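Keep the tea box on the table

26 Mar 2018

Every few months somebody wants to get rid of the tea box. Too big, takes up the table, put it all in a drawer. I have heard it at home and I have heard it in the break room at Cavwood, where I did the kitchen order for a while. I think they're wrong and I'm going to say why, quick, before lunch.

A drawer hides things. You buy more of what you already have. When we cleared the drawer at Cavwood last May there were 63 bags of one mint tea nobody remembered ordering. Stale, most of them. A box with a clear lid you look at every day wether you want to or not.

Second thing - guests. Open a drawer for a guest and you're rummaging. Put the box down in front of them, lid up, and they pick. No talking needed. My aunt had a Balon box, heavy, scratched, and I never once saw her ask anybody what they wanted.

Three sections is enough

The shops are selling boxes with nine sections, twelve. Merkia has one that holds 300 bags. Who for? You end up with four flavors spread thin and a slot of something dusty. Three wide sections, and let people mix it up a little. Bags upright in one. The foil-looking ones in another. Loose small stuff in the middle, piled, fine. I don't mind a pile. A pile you can see is still tidy enough for me.

And put it on a plain wood table. No cloth, no tray, no little sign. The wood does the job and crumbs wipe off.

Pale wood under a wooden box, and the word TEA on the front for anyone in doubt:

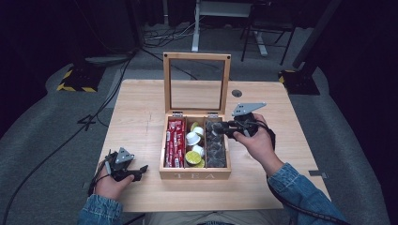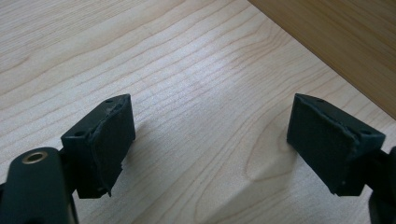 What I'd change

The lid, a bit. Glass shows every thumb print and I wipe ours more then I'd like. The Tanoli ones have a solid lid and stay cleaner, but then you're back to a drawer with hinges. I'll take the thumb prints.

Also stop filling it to the top. Leave a finger of room so a bag comes out without two more coming with it. Refill when a section looks thin, not before.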